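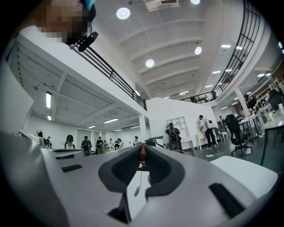
The grey printed shell and padded cradle, down below the mezzanine at the workshop.

I've been building a handheld gripper in our shared workshop since last June, and the bit I kept getting wrong was the middle. Mine was hard plastic on hard plastic, so anything small and round shot out sideways the moment I squeezed. In the end I gave up being proud and bought the Kioko cradle kit from Tamach, which cost me £89 with postage. I've now had it on the bench for 10 weeks, so this is a fair go and not a first-day rave.

What you get is the U-shaped cradle, a bag of screws, two shims and a folded sheet of instructions in tiny type. The shell isn't included! I missed that completely when ordering (my own fault, it's in the listing) and had to print one. I used light grey, as there was most of a reel left over from another job, and the matte finish hides the layer lines better than I deserved.

Fitting took me an evening and a half. The drawing shows the slots from underneath and the text talks about them from above, so I put the cradle in backwards, swore a bit, and started again. Second time round it dropped in nicely. Do the two back screws up loosely before you touch the front ones, or it'll sit skew.

Now the good part, the padding. It's rubbery with rounded inner walls, and it has just enough give that you don't need to squeeze hard. I do my testing with silly little things: bottle tops, curtain rings, a red knob with a cord and a metal loop on it. My old version managed 7 good lifts out of 10 with a bottle top if I was careful. With the Kioko I've had a run of 83 without a drop, which made me ridiculously happy and slightly late for tea.

Grumbles, then. The padding picks up every bit of fluff in the building and needs a wipe with a damp cloth before each session. Flat things like washers are still hopeless. And it's heavier than I'd like, so my wrist lets me know after half an hour of waving it about.

I did borrow the Utanex one to compare. It's cheaper and lighter, but the pads are stuck on with tape and one corner was already lifting. For a quick weekend build I'd probably put up with that. For something that's going on the end of an arm later, as mine is (the Zultdale project, if you've read my other posts), I'd pay the extra.

Four stars. It loses one for that drawing.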